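Knitting Gloves With Fingers, in the Round

Most people who can knit a sock can knit a glove. The techniques are the same: a tube, some increases, stitches held on waste yarn, a few stitches picked up at a gap. The fingers are slow because there are so many small tubes, and they are fiddly because there is never much room for the needles. This page goes through a plain adult glove from the cuff up, with notes on fit.

Both gloves are the same apart from where the thumb and fingers are placed. Read the section on the second glove before you cast on the first.

What you need

Two 50 g balls of fingering weight wool, the same sort you would use for socks. A sock blend with some nylon will last longer at the fingertips. I used Kikitine in a grey heather for the pair I wear every October, and it has pilled a bit at the palm but not gone into holes.

A set of short double-pointed needles in 2.5 mm. The 15 cm length is much easier than the 20 cm once you get to the fingers. You can use magic loop for the hand and swap over later.

Smooth waste yarn in a contrasting colour, a darning needle, two stitch markers and a tape measure.

Measuring the hand

Measure around the palm just below the knuckles, leaving the thumb out. The numbers on this page are for a hand of 20 cm, at a tension of 14 stitches to 5 cm in stocking stitch, knitted in the round and washed. Knit a swatch first and wash it. Flat swatches often come out looser than round ones.

Then measure each finger from the web to the tip, on the palm side. Write these down. Nuwan Miah sent me a note to say that his two hands differ by nearly a centimetre on the middle finger, so measure both if you are making gloves for someone fussy.

Cuff and hand

Cast on 56 stitches loosely and join without twisting. Work knit 2, purl 2 rib for 7 cm, or longer if you like a cuff that stays tucked into a coat sleeve.

Change to stocking stitch and knit four rounds. On the next round, place a marker, knit 2, place a marker, and knit to the end. The two stitches between the markers are the start of the thumb gusset.

Increase one stitch inside each marker on every third round until there are 14 stitches between the markers. You will have 68 stitches altogether. Try it on. The gusset should reach the web of the thumb without being pulled. If it is short, knit a few more plain rounds.

Slip the 14 gusset stitches to waste yarn, cast on 2 over the gap, and carry on in the round on 56 stitches until the knitting reaches the base of the little finger.

Dividing for the fingers

Lay the glove flat with the thumb at one side. The little finger goes on the opposite side and takes 12 stitches, six from the front and six from the back. Put the other 44 on waste yarn. Cast on 2 at the gap so that you have 14 stitches, and join.

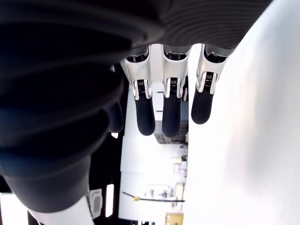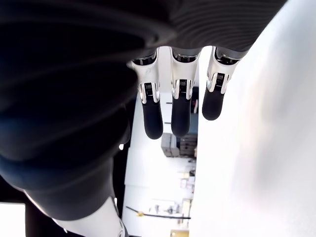 Both photos: three fingers side by side, with silver-and-white joints and rounded black tips.

Knit the little finger until it is 5 mm short of your measurement. To close it, knit 2 together all the way round, knit one round plain, then cut the yarn, thread it through the remaining stitches and pull up firmly. Fasten off on the inside.

Put the 44 held stitches back on the needles and pick up 2 at the base of the little finger. Knit three rounds on these 46. The little finger sits lower on the hand than the others, and these rounds make up the difference.

The rest go like this:

Ring finger: 7 from the front, 7 from the back, the 2 picked-up stitches, and 2 cast on at the next gap. 18 stitches.

Middle finger: 7 from the front, 7 from the back, 2 picked up at the ring finger, and 2 cast on. 18 stitches.

Index finger: the remaining 16, with 2 picked up at the middle finger. 18 stitches.

Knit each one to length and close it the same way. For thin fingers, decrease once or twice in the first few rounds, over the picked-up stitches.

Thumb

Put the 14 held stitches on the needles and pick up 4 along the gap, for 18 stitches. Knit two rounds and try it on. If it is baggy, decrease 2 on the next round. Knit to the middle of the thumbnail, then a few rounds more, and close.

Holes between the fingers

There will be some. Leave a long tail — 20 cm is enough — every time you rejoin the yarn, and use it to close the gap from the inside. A figure of eight around the hole works well. Pull until the hole shuts and stop there, or the web will pucker.

Picking up an extra stitch on each side of the gap and knitting it together with its neighbour on the next round also helps. Covadonga Arrieta, who proofread this page, does it at the thumb only.

The second glove

Work to the end of the gusset in the same way. The hand is the same front and back at this stage, so with no patterning the two gloves can be identical and will fit either hand. If you want cables on the back, place them over the 24 stitches following the gusset for one glove and over the 24 stitches before it for the other, and check by trying on before you divide.

Count your rounds on the first glove and write them on a scrap of paper. A measured finger and a counted finger do not always match.

Finishing

Weave in the ends on the inside, running them down the length of each finger instead of around it. Wash in cool water with a wool soap, roll in a towel, and dry flat. Pat the fingers straight while they are wet. Gloves made in superwash yarn can grow at this point and usually shrink back a little as they dry.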